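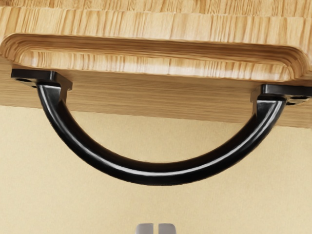 Round the Naciri open day in December

I do love a nosy round someone else's workshop, so when Asmaa Badawi texted to say Naciri were opening their doors I was on the 171 bus before I'd finished my toast!

They make furniture, mostly bedroom stuff, and the whole building smells of sawdust and glue. We got 13 minutes in the timber store (chilly, bring a scarf) and far longer with the drawer makers, who let us run our hands over everything. I'm a sucker for pale wood with a nice rounded edge – could have stroked it all afternoon.

The Sana wardrobe was gorgeous but £996, so I bought a mug. Tea was free, the mince pies weren't, and the queue for the loo went right past the sanding room.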